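April, evening. Spare bed cleared as far as the floral sheet. Socks into the shallow box first, small packets and cartons after.

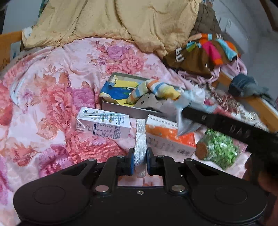
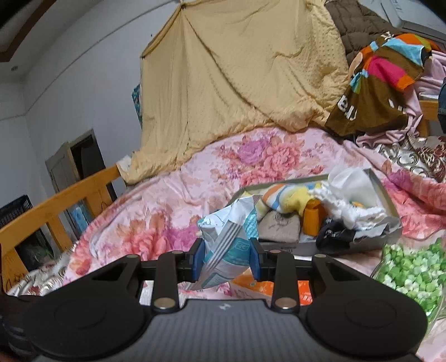 Natalina Farina wants the box in Irnville before the month is out. The limit at the Virnar counter is 328 mm on the long side – I make ours almost 200, so there is room for a second pair of thick socks. Cartons flat, soft things round the edges. Tape is low, two strips left at most. Must ask her whether Cirillo still has the spare roll.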